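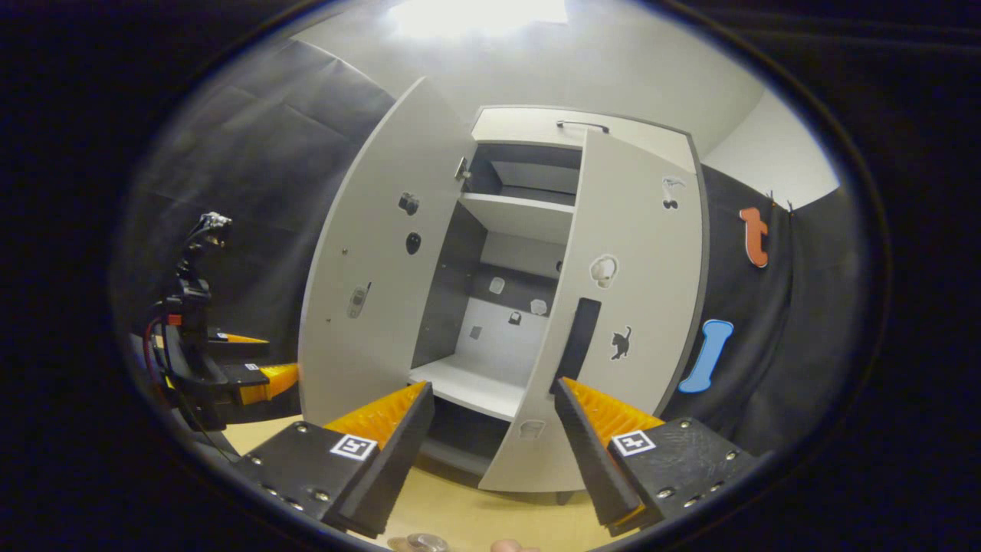
The two-door cabinet with its doors open and the grippers in front of it, Lallcombe

About us

Wikdale teaches machines to do small jobs with their hands. Opening a door, closing a door, picking a thing up and putting it on a shelf. We have one building in Lallcombe and we sell our work to firms that run stockrooms, linen stores and repair counters. If you came to this page looking for a promise that robots will make everybody's working day better, we would suggest trying one of our competitors. Several of them have it in large type.

We began as Ankrah, a stockroom business that kept parts and cleaning supplies for other people's workplaces. It was dull work and we were fairly good at it. Then a customer asked us to look after an automatic picking system that had been sold to them as a way to "free up staff". It did free some of them up, in the sense that they left. The ones who stayed spent their shifts clearing jams and re-reading labels the machine had refused. We took on the job of sorting it out and have been in this line ever since, with the doubts we picked up there more or less intact.

What we do

A person takes hold of a hand-held gripper and does the job with it, over and over. The recordings go into a program, and a robot arm is then tried on the same job. That is most of it. The cabinet is a favourite because doors are harder than they look. They swing towards you, they stop half open, and the handle isn't where it was a moment ago. A member of staff in a stockroom deals with all this while talking about their holiday.

For our Groredier project we recorded 1,134 goes at cupboards and shelves and threw out 211 of them as no use. We mention the 211 because they took somebody's time as well, and because figures like that tend to go missing from brochures.

What it changes for the people here

The work has changed and we won't pretend it is all for the better. People who used to carry, count and put away now hold a gripper for a good part of the shift. It is easier on the back and harder on the wrist. It can also be very boring. A morning of opening the same pair of doors slowly, at the angle asked for, is a strange way to use someone who has known stockrooms for half a working life. We pay the same rate as for the old work. When we first set that rate a consultant told us it was generous for "data tasks". We stopped using the consultant.

Nobody does more than 4 sessions in a shift. Staff can stop a session without giving a reason, and they do. We don't time individual people against one another - we tried it for a month in the early days, the recordings got worse and so did the mood in the kitchen.

Stickers are allowed on the equipment. There was a discussion about this and the stickers won.

What we tell customers

An arm that can open a cabinet in our building may well not open yours. We ask to see the real cupboards before we quote, and to talk to the people who use them without their manager in the room. Around 896 hours of our own work went into Groredier before we let a customer near it, and we still told them to keep their evening staff. They wanted to cut two posts on the strength of a demonstration. We said we would not put our name to that, and they kept the posts, at least for as long as our contract ran. What they have done since is their affair, though we do wonder.

We also ask each customer to write down who will be called when the thing stops working at ten at night. It is surprising how often that line is left blank - usually it means the cleaner.

Working with us

We take on new people in spring and in September. You don't need a degree or any experience with robots. Steady hands are useful and so is a willingness to say that a plan is daft. Shifts start at 7.30 am or 1 pm, and there is parking at the rear of the building, shared with the tile shop.

Visitors are welcome at Lallcombe if they ring first. We will show you the machines on whatever sort of day they are having.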